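Using the new correction form

Starting in December, any error in a published story, caption or newsletter goes through one form in place of the old shared inbox. The form asks for the headline, the sentence as it ran and the sentence as it should read. Add a link to whatever shows the correct version - a report, a recording, a reply from the source.

The Pakham and Brunet offices have used the form on trial. Between them they publish 200 items a month, and most fixes there now go up before 5 p.m. on the day they are reported.

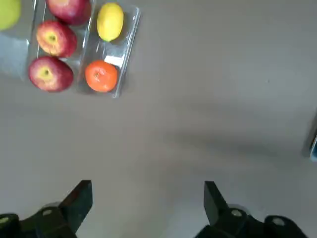 Standards Desk, Clirenard Communications

Please don't change a live page before the form is filed. Small spelling fixes are the exception. Anything that touches a name, a title, a date or an amount needs a note at the foot of the story saying what was changed.

Print works differently. The Pavunari bulletin goes out in 1,000 copies, and its corrections will run on page two of the next issue. Keep them under 100 words and do not repeat the error if you can avoid it.

The form is linked from the staff page under Publishing.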